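Care of the Home Aquarium: Water Changes and Cleaning
Last updated: August
August — Merja Koivisto, Ernomier Aquatics

A regular water change is the most useful task a fish keeper can perform. For a community tank of 34 gallons, we recommend replacing six gallons at each session. Larger changes may upset the fish and should be kept for emergencies.

Tap water must be treated with conditioner before it enters the tank. Match its temperature to that of the aquarium and pour slowly. Buckets used for this purpose should never have held soap or household cleaner.

Rinse filter sponges in a bucket of old tank water. Chlorine in tap water can kill the bacteria that keep the tank stable — replace a sponge only when it no longer holds its shape.
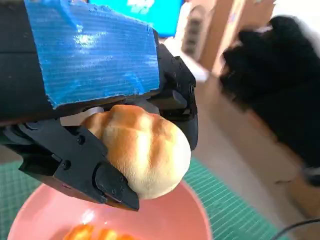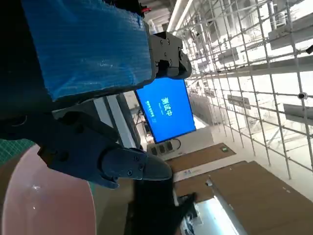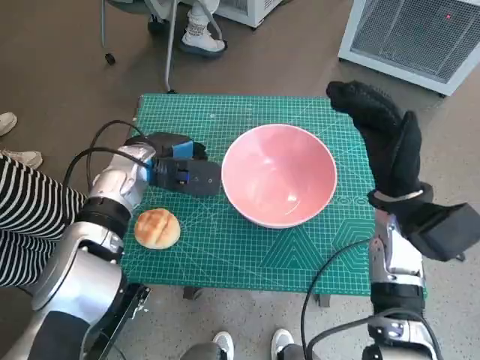 Pacheco wrote to us that white crust under the hood came away easily with a cloth dampened in plain vinegar, provided the hood was lifted off first and rinsed well before it went back. We agree with this method for glass covers as well. Vinegar should not be allowed to drip into the water.

Algae on the front glass may be removed with a soft pad. Acrylic tanks scratch easily and require a pad sold for that material. Unplug the heater before lowering the water level, and wait 20 minutes before lifting it out.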